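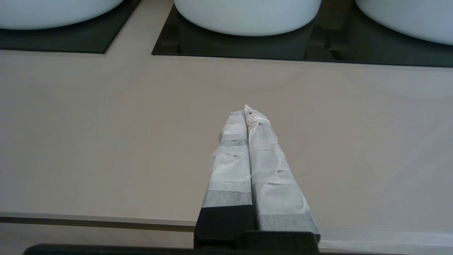 Section 4. Planning and Budgeting the Wrist Arm Kit

Read this before you send the order form in. Takes 15 minutes. Most returns we get at Wedska are for stuff that should of been caught here.

Applies to the Narivum arm with the standard two-finger gripper. If you have the older Barrera wrist plate, skip to 4.6.

4.1 Before you price anything

1. Pick the room. One room, for the first purchase. Bathrooms and kitchens need different spares.
2. Measure the counter height, depth, and the clear stretch in front of the sinks. Write all three on the order form.
3. Note the surface finish: matte, gloss, glass, stone. Glass and polished stone go in the "reflective" box.
4. Find the outlet you'll use. Do not plan on an extension cord.
5. Check the doorway. Base cart needs 22 inches, clear, with the door fully open. Hinges count.

NOTE: Don't guess at door width. The cart does not fold.

4.2 What goes on the first order

Arm and wrist camera come as one line item. Everything else is separate:

Gripper, two-finger, black
Finger wrap, white, 1 roll
Spare finger pair
Base cart
Power supply and cable
Mount plate (see 4.6)

Finger wrap is a consumable. Budget it that way, not under equipment. One roll was enough for our own set-up month, but we rewrap a lot. Order two if the arm will be in use every day.

CAUTION: Power off at the cart before wrapping or unwrapping fingers. Stop button is not power off.

4.3 Wrap check

Do this at set-up and again whenever you place a reorder.

1. Run the fingers to full close, nothing between them.
2. Look down the seam. Should be narrow along the whole length.
3. Look at the tips. Tips go first, the lower wrap lasts a good while longer.
4. Torn or crumpled tip: log it. Frayed bits at the tip are OK for positioning runs, not for picking up small items.
5. Gray showing through the wrap is not a fault by itself. Log it if it's new. 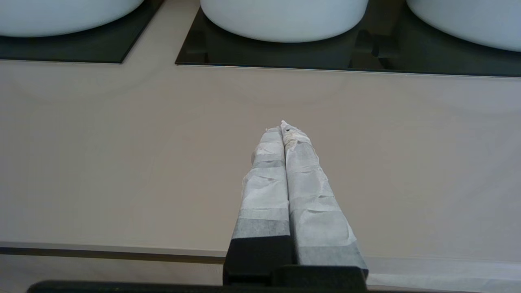

Fig. 4-1. Fingers closed over the vanity counter. Wrap torn at the tip of the right finger.

6. Rewrap from the base up. Stop short of the black finger base, leave it bare.
7. Write the date on the log sheet. The log sheet is what you'll use to work out next year's wrap order so please actualy fill it in.

4.4 Counter work, reach and clearance

Vessel sinks stick up higher than people plan for. A bowl that sits on top of the counter takes away space an undermount sink wouldn't. If you have more than one, measure the gap between each pair, at the widest part of the bowl.

1. Park the arm at the front edge of the counter.
2. Jog forward slow. Stop well short of the first bowl.
3. Save that point as FRONT LIMIT.
4. Repeat for each sink. Each one gets its own limit, don't copy the first.
5. Raise to the height of the rim plus your margin. Save as TOP LIMIT.

CAUTION: Black glass and other glossy panels give reflections of the sinks and of whatever else is nearby. Teach limits by measurement on these surfaces, not by what shows up in the wrist view.

If step 2 can't be done without the base cart rolling into the cabinet front, you need the long-reach arm. It costs more. Put it in the budget now, the short arm can't be upgraded later.

4.5 Upward travel

Gets skipped. Then the arm gets parked straight up and the customer calls.

1. Measure floor to ceiling at the spot where the cart will stand.
2. Measure again to the bottom of any crown molding. Use the smaller number.
3. Move anything tall off to the side, appliances included.
4. Jog the wrist up with fingers closed. Watch the tips, not the wrist.
5. Save as PARK HIGH.

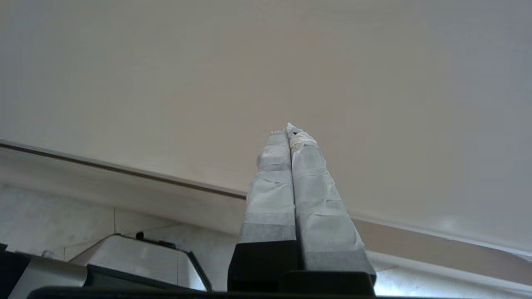

Fig. 4-2. Fingers pointed up toward ceiling and crown molding. Appliance at lower left.

NOTE: Plain ceilings give the wrist camera very little to look at. If you plan to use visual alignment, choose a view that has an edge in it. Molding works. So does a tile joint, if the light is decent.

A bright wall on one side can wash out part of the view. Try it with the lights you'll normally have on before you buy a lamp.

4.6 Mount plates

Current plate is part 951. Fits Clernameck carts and ours. Older Barrera plates need the adapter, ordered separately, ships separate too, so allow extra time. Adapter is not returnable once the seal is broken.

1. Check the plate stamp.
2. No stamp, send us a photo of both sides.
3. Do not drill.

4.7 Setting the budget

Three lines. Keep them apart or the second year gets confusing.

Equipment: arm, gripper, cart, plate.
Consumables: wrap, spare fingers, cable ties.
Time: set-up, limits, rewraps. Put your own hours in, even if no one bills for them.

Spare fingers should be checked after 100 hours of use and swapped if the base is chipped. Buy in pairs. We don't sell a single left or right.

Quotes sent in June are good through the end of the next month. After that ask for a new one, prices on the cart change more then the rest.

Order form is at the back of the binder, go to Section 5 once it's sent.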